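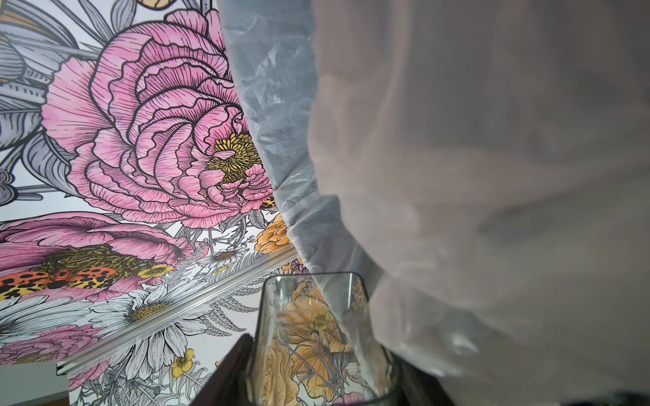
Finding Things in Front of Flowers
Project report, Interiors and Everyday Objects, Jovau College, Purkport

Background

Our group picked the flower corner for this project because all of us had lost something in it. It is a small work table pushed up against wallpaper with enormous ink-outlined blooms – pink peonies, white daisies, orange and yellow in between – and we love it. It makes you want to sit down and do something. It also seemed to us that small objects vanished there, especially pale or see-through ones, and we wanted to know if that was a real effect or only our own messiness.

The assignment asked for a question about a room we already use, tested with real people and ordinary objects. Ours was: does a busy floral background slow people down when they look for something on the table, and can the way things are put away make up for it?

What we kept on the table

We wanted the sort of stuff that collects on any shared table. That meant bathroom and first aid things, craft supplies, little containers for bits of hardware, and a waste bin. We borrowed most of it from home and bought the rest at Jasley, the discount store by the bus station. Part of the fun was noticing how differently each object behaves against a pattern. A red and white box shouts. A clear bottle takes on whatever is behind it. Pale green was the one we argued over longest, as half the group thought it would disappear among the flowers and the other half thought it would stand out against all that pink.
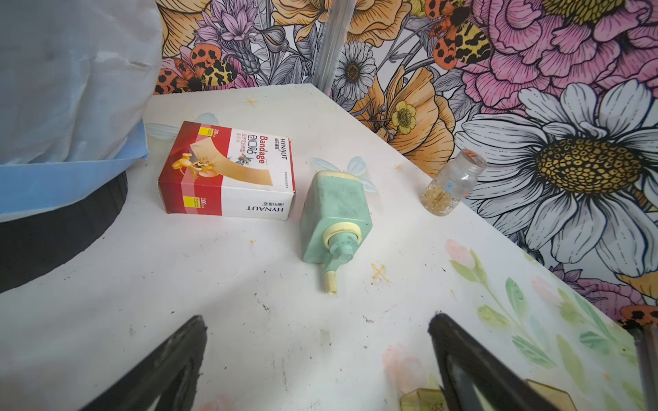 Figure 2. Bandage box, green pump bottle and bottle of beads in the daisy corner.

The bandage box has a cartoon mouse and cat on it, and it got a smile out of nearly everyone who took part. We first planned to cover the drawings with plain paper so the box would be less eye-catching, but then decided that real packaging was the whole point. People don't cover up their bandage boxes at home.

How we tested it

We had 16 participants, mostly students from our building plus a few who came over from the Bajwa Hall study rooms. Each person stood with their back to the table, heard the name of one object, turned around and touched it as soon as they found it. One of us ran the stopwatch on a phone and another wrote down the time and anything the person said out loud.

We tried three arrangements:

Scattered. Objects set down wherever there was space, some standing and some on their sides.

Back row. Everything lined up along the wall, which is how most people told us they would tidy a table if they were in a hurry.

Grouped. Similar things kept together toward the front, with a hand's width of bare tabletop between the group and the wallpaper.

Everyone did all three, in a different order each time. We held two sessions, both in the afternoon, so the daylight would be close to the same. The second one was on a Thursday and the building was much louder, and a couple of people mentioned it.

Larger things stayed toward the back of the table through the trials, and we treated them as landmarks. The waste bin turned out to be the favorite. When we asked people afterward how they had searched, they would say things like "left of the bin" or "I started at the bin and came forward," even though we had never named it as an object to find. The silver metal case worked the same way for people who began on the left.

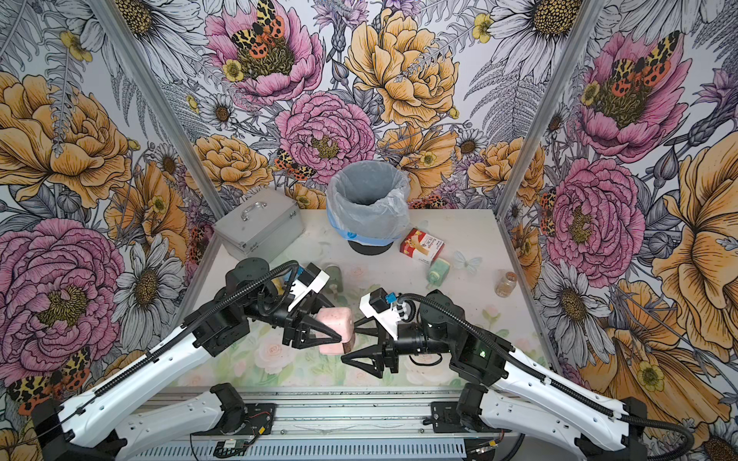 We hadn't planned on landmarks at all, and they ended up as our favorite part of the project. One participant told us she does this in her own kitchen without thinking, using the kettle as home base and remembering everything else by how far it is from there. After she said it, we went back through our notes and found the same idea in other people's comments from the first session, in different words. If we did this again we would start with that question and build the arrangements around it.

What we found

Grouped was the quickest for most people, and scattered came second. Back row was the slowest, which surprised us, since it looks by far the neatest! Lining things up along the wall puts every one of them directly in front of the flowers, and the eye has to pick a small clear bottle out of petals and stems and leaves. Moving the same bottle forward gives it plain table behind it when you look down from standing height.

Color mattered less than we guessed. The pale green argument never got settled, because those times were all over the place and depended mostly on where the object was. See-through things were slow in every arrangement. With the bottle of beads, people said they noticed the beads first and the bottle after.

We also heard plenty about the wallpaper itself. Several people asked where they could get some. Only two said they would want it taken down, and both of them changed that to "maybe just behind the table" when we talked a little longer.

The follow-up with small containers

After presenting in class we were asked whether color could help with really tiny things like screws and pins, so we added a short round with little translucent boxes in amber and blue. We kept it informal and took no times. Participants liked that they could see there was something inside before opening a box. They were less happy about having more than one in amber, and asked for a label or a third color.

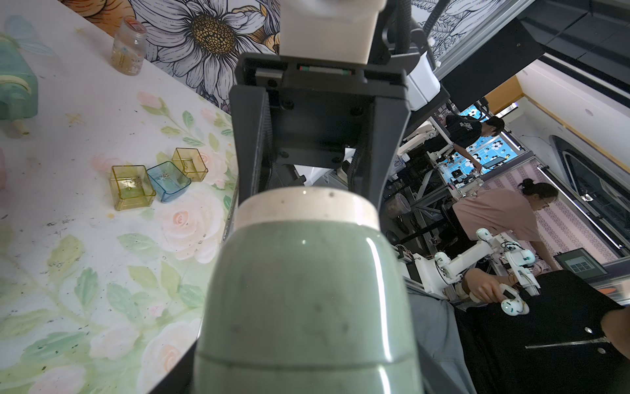 Page last changed: October

For this round we also used a table surface printed with pink roses, and it changed things more than the wall ever did. With a pattern underneath as well as behind, the advice about pulling objects forward stops working so well. Solid, good-sized pieces like the big green jar are still easy. Small pale ones get hard again. A plain tray would probably fix most of it, and we'd like to try one in white and one in some dark color.

Limits

Our group of participants was small and many of them already knew the corner. Stopwatch timing by hand is rough. We also moved the objects ourselves between trials, and almost certainly didn't put them back in exactly the same spots.

What we'd tell someone with a wall like this

Keep the wallpaper. Pull the small things away from it, put see-through bottles on something plain, and leave one big object where it is so people have a place to start looking. The corner at Jovau is now set up the grouped way, and the bin has stayed put.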